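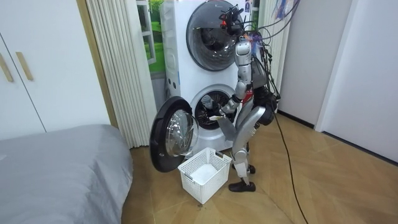
March. Up at 5.40 for the Ornosura flight and it was cancelled before I had my shoes on. The text said high winds at Horkik and offered a seat at 16.15. I rang Signe Öberg, who was booked on the same one, and we agreed to wait it out.

Read the papers in the meantime. The airport wants a second runway and the council votes next month. It would add up to 48 flights a day.
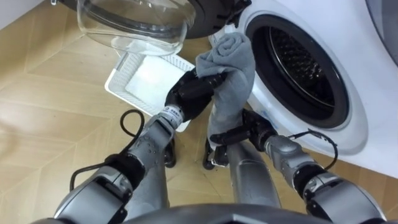

Trygve Forsberg is against it and has written to the paper again — 659 words, he told me, and they cut most of them.

Boarded at four in the end. Bumpy over the coast, no trolley. The new fare was 40 more than the old one and I have kept the receipt. Ring the airline tomorrow.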